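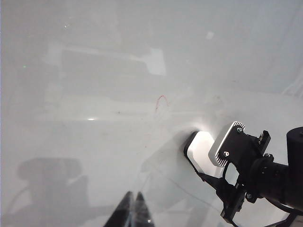 By Saqib Niazi, consumer affairs
August | 3 min read

Rutex says its new kitchen worktop spray will keep surfaces "clean for nine days" after a single wipe. The claim is printed in large type on the front of every bottle of Skitach, on sale this month at £9 for a half-litre. The small print on the back is less bold. It says results were "observed under controlled conditions" and that users should carry on cleaning as normal.

Anyone who carries on cleaning as normal may wonder what they have paid for.

The firm bases the claim on a trial in which 504 households used the spray and then filled in a form. Rutex has not published the form. It has given out a two-page summary, which says most people "felt their worktops stayed fresher for longer". There is no mention of swabs, lab counts or a comparison with plain soapy water. Asked whether any of these had been done, a spokesman, Torbjørn Vik, said the company was "very confident in the science" and would share more "in due course".

Siu-ming Leung, who taught food hygiene to catering students for many years, has read the summary and was not won over.

"Fresher is a word for how something smells," she said. "You can have a surface that smells of lemons and is covered in whatever came off the chicken. I would want to know what was on the worktop before and what was on it after. They've asked people how they felt."

She also questions the nine days. A worktop in daily use gets bread, raw meat, shopping bags and the cat, she said, and no coating she knows of has a good answer to that.

Rutex has been here before. Two years ago it dropped the line "wipes out winter bugs" from its Minhas floor cleaner after 717 customers signed a complaint. The firm said at the time that the change was part of a planned redesign of the label.

Shops seem happy enough with the new product. Casimiro Robles, who runs a hardware shop and was sent a free case to try, said it was selling well, though he put that down to the display stand – a tall yellow thing by the till. He uses washing-up liquid at home.

Rutex says 2,983 bottles were sold in the first week. It did not say how many went to shops and how many to people with kitchens.

A bathroom version, Suvetach, is planned for the spring. Mr Vik would not say how many days that one will last.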